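Dish rack

A dish rack, also called a dish drainer, draining rack or plate rack, is a stand or frame used to hold washed plates, bowls, cups and cutlery while they dry in the air. It is usually kept beside or over the kitchen sink. Racks are made of wood, coated or stainless steel wire, plastic, bamboo and aluminium, and many are sold with a tray that catches the water.

Names

In British usage "plate rack" most often means a wooden rack, either standing or fixed to the wall, and "draining rack" or "drainer" means the wire or plastic kind that sits on the worktop. The sloping, grooved surface next to a sink is the draining board. In North America "dish rack" and "dish drainer" are both common, and "drainboard" is used for the tray or the surface beneath.

Design

Most racks hold plates on edge, in slots formed by upright pegs, dowels or loops of wire. A plate standing on edge sheds water from both faces and takes up little room. The slots are commonly angled back a few degrees so that the plates lean without tipping forward. Spacing is a compromise: narrow gaps suit flat dinner plates, while soup plates and bowls need more width and are often placed in every second slot.

Cups and glasses are stood upside down, either on a flat section of the rack or over separate prongs. Cutlery is put in a small pot or basket with holes in the base. Larger items such as pans and chopping boards are often left on top of the load or stood beside it.

Types

Countertop racks are the most common. The simplest have one level and no tray, and are meant to stand on a draining board that already slopes to the sink. Two-tier racks place plates above and cups below, or the other way round.

Folding racks are generally made of wood or bamboo. Two sets of slats cross in an X shape and fold flat when not in use. They are light and cheap, and are often sold for small flats and caravans.

Wall-mounted racks were a regular feature of larger British kitchens and sculleries. They were fixed above the sink so that drips fell into it, and in many houses the rack was also where the plates were kept.

Over-sink racks rest on the rim of the basin. Some are rigid and slide along it, and others are made of steel rods joined by strips of silicone, which roll up for storage.

Cabinet racks are built into a cupboard above the sink. The cupboard has no solid floor, and the water drips straight down or into a removable tray. They are widely fitted in Finland, Italy and Spain. 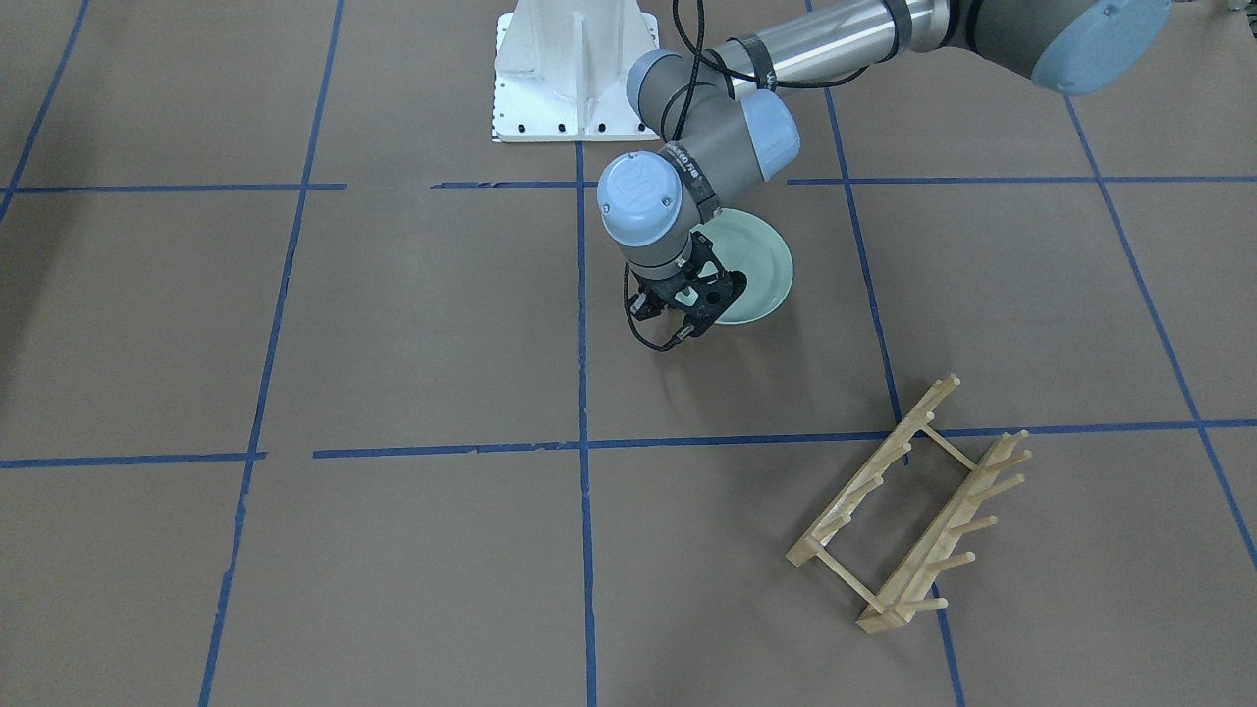
Materials

Wooden racks are traditionally made of beech, although pine, oak and sycamore are also used. Wood is gentle on glazed edges and makes little noise, but it must be allowed to dry out between uses. Racks kept constantly damp turn black at the foot of the pegs, where water gathers, and the joints may loosen. Some makers oil the wood and others leave it bare. Bamboo behaves in much the same way and tends to split along the grain as it ages.

Steel wire is strong and can be bent into close, even slots. Plain steel rusts quickly, so it is coated with plastic or chromed. The coating usually fails first at the tips, and rust then spreads beneath it. Stainless steel lasts longer and costs more. Moulded plastic racks are light and do not rust, but they stain with tea and can become brittle.

Cleaning

Racks and trays collect limescale in hard water areas, along with a slippery film where water stands. Wire and plastic racks can be washed in hot water with washing-up liquid, and limescale is commonly removed with white vinegar or citric acid. Wooden racks are scrubbed with a stiff brush, rinsed and stood on end to dry – soaking is usually advised against, as it swells the joints. Trays need emptying and wiping more often than the rack itself.

Air drying and towel drying

Leaving dishes to drain is often recommended in preference to drying them by hand, as a damp tea towel can carry bacteria from one item to the next. Glasses and cutlery may still be wiped to prevent water marks, particularly where the water is hard. Cast iron and carbon steel pans are not suited to air drying and are normally dried at once.

Use alongside dishwashers

The spread of the dishwasher reduced the need for large racks but did not remove it. Wooden spoons, sharp knives, non-stick pans and hand-painted china are still often washed by hand. Many households with a machine keep a small rack or an absorbent drying mat for these items, and put it away in a cupboard between uses.

See also

Draining board
Dishwasher
Scullery
Tea towel
Washing-up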